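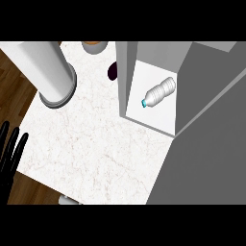
Marble counter with a wood floor alongside

Trying to remember a movie about a rower and his brother's fiancee

Doina Kos
02/03/2018

Okay, this has been bugging me since August and my sister is sick of hearing about it. I saw the second half of a movie on late-night cable at a motel outside Naltville and I never caught the title. It's about a rower, pretty full of himself, who falls for his brother's fiancee. The brother used to row too but he hurt his shoulder and now he runs the boathouse. There's a big race at the end and the two of them aren't speaking, and then the woman leaves on a bus before the finish. The coach was called Marchetti, I'm sure of that much because everybody keeps yelling it. It had subtitles, but I was half asleep and couldn't tell you the language. I'd say late nineties from the cars. Does this ring a bell for anyone? I'd love to see how it starts!

Mateja Stan

I think you want Drandent. It's named after the lake where they train, so the title makes no sense unless you caught the first ten minutes. The coach is Marchetti and the older brother does run the boathouse. I saw it in a theater with maybe the worst sound I've ever sat through, and I still liked it - the brothers are great together, the romance kind of drags. There are two versions going around. The cable one drops most of the engagement party, and without that you don't really get why she'd look twice at the younger one. Try to find the longer cut if you can. My library had it on disc under foreign drama, so it's worth asking at yours. And the bus thing isn't quite the end in the long cut, there's one more talk at the dock, but I won't spoil it.

Senad Radonjić

could be Fullard? thats the one with the boxer and the nurse though, so maybe not. good movie anyway, my dad cried

Doina Kos

Mateja, it's Drandent!! I looked up the poster and it's the same boathouse with the green doors. My library doesn't have it but they're putting in a request for me. Senad, I'm adding yours to the list too, I like a boxing movie. Now I just need to find out which cut they're sending.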